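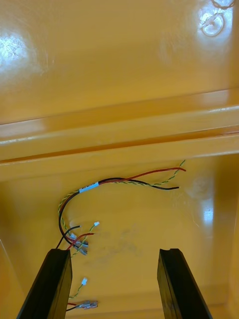 Okville psilocybin pilot – has anyone here put in a comment yet?

mossybank
So the county has finally opened the consultation on the supervised psilocybin pilot, and I've read the whole thing so you don't have to (all 37 pages, with a cup of tea and then a second one). Short version: one clinic in Okville, open to people with depression who've already tried at least two other treatments, and everyone has to be referred by a doctor. Comments close at the end of April.

I'm broadly in favour. I've had depression on and off since my twenties and I'd have bitten someone's hand off for this a few years ago. But I've got worries about the cost and I'd love to hear what other people think before I send mine in.

tidetable
Haven't commented yet but I will. What did it say about the cost? I got as far as the glossary and gave up.

mossybank
The sessions are paid for but the preparation appointments aren't, as far as I can tell. Page 19, bottom paragraph. It says patients "may be asked to contribute up to 1,000" towards assessment and follow-up, and there's no mention of any help if you're on a low income. I read it three times hoping I'd got it wrong.

Grumbling_Ned
That's the whole problem with these things. It gets sold as compassion and it ends up being for people with savings. I'm against it, and not because I think mushrooms are wicked. We've got a seven month wait to see anyone at all for ordinary talking therapy round here. Sort that out first and then come to me with your clinic.

fennel_and_rye
Ned, I get the point about the wait, I really do, my sister was on that list. But it's a separate pot of money! The pilot comes out of the research budget, and if Okville doesn't spend it then it goes to Dendov, who put in for it as well. It doesn't turn into therapists.

Grumbling_Ned
Money can always be moved when they want it moved. They found enough for the roundabout.

fennel_and_rye
Well, I can't argue with you about the roundabout.

tidetable
Does anyone know what happened with the one in Dendov? I thought they'd already tried something like this.

quarterpastnine
That was decriminalising possession, a different thing altogether. They voted it through and then half the council changed at the next election and it got dropped before it had properly started. No clinic, no study, nothing medical about it. People keep mixing the two up and I think it's doing the pilot a lot of harm – my neighbour is convinced there's going to be a shop on the high street.

mossybank
Mine too, and I've given up explaining. There's a line in the document saying nothing leaves the building, everything is given on site with 2 staff in the room the whole time, and you can't drive yourself home.

hollowlane
I work in mental health (not locally, and I'm not going to say where) and I'm somewhere in the middle. I'd like to see it studied. My worry is who gets turned away. If you've got any family history of psychosis you're excluded, and quite right too, but those people will have got their hopes up and there's nothing in the plan for what they're offered instead. I've seen somebody come out of a rejection like that in a worse state than they went in. Please put that in your comments if you're writing one.

mossybank
Thank you, that hadn't crossed my mind at all. I'll add it.

quarterpastnine
Can I disagree a bit? Every treatment has people it isn't suitable for. If we load every last thing onto the pilot it'll sink, and I think some councillors would be quite happy about that.

hollowlane
I'm asking for a leaflet and a follow-up phone call, which shouldn't sink anything.

quarterpastnine
OK, put like that, fair enough.

Grumbling_Ned
Who's running the clinic anyway? I saw Taşdemir mentioned and then Gikberg further on.

mossybank
Taşdemir would run the clinic and Gikberg would do the evaluation, so they're meant to be separate. Whether they share any directors I don't know. It doesn't say.

Grumbling_Ned
Then that's going in my comment.

tidetable
There's a drop-in at the library on Saturday from 10, if anyone would rather ask in person. I'm going to take page 19 with me and ask about the 1,000.

fennel_and_rye
I'll come along! Ned, you should too, you'd enjoy it.

Grumbling_Ned
I'd enjoy it too much. What time does it finish?

tidetable
Half twelve, I think. I'll check and post it here.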